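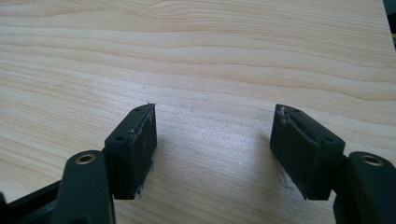 4.2 Condition of the finger pads

March | By Yiran Cai, Selma Kneževič and Hongjun Xue
Print this page | E-mail this article

The Anidard hand-held gripper is sold as a kit by Hisudico, with two fingers and a set of stick-on pads. We bought one kit and used it for 2,428 grasps on household items. Of these, 1,965 were done with the first pair of pads. Shengli Tang did most of the grasping and kept the log.

The finger blocks gave us no trouble. Each has two screw holes in its top face and can be taken off the link with a small driver. The pads are a weaker part of the product. Both gripping faces in Figure 3 are scuffed, and the right one has a pale, torn-looking strip along its upper edge. White residue clings to the lower part of the left face.
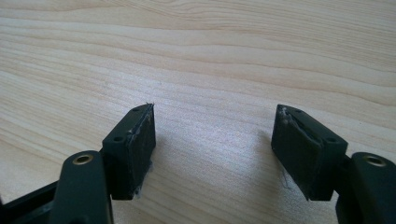
Figure 3. Gripper fingers spread apart over the table, with wear on both gripping faces.

The log first mentions a lifted edge at grasp 1,249. Slips on smooth items became more common after that, though we did not test pad wear separately from item type. The manual suggests checking the pads every 100 grasps, and we would keep to that. Spare pads are sold only in pairs, and ours took roughly two weeks to arrive.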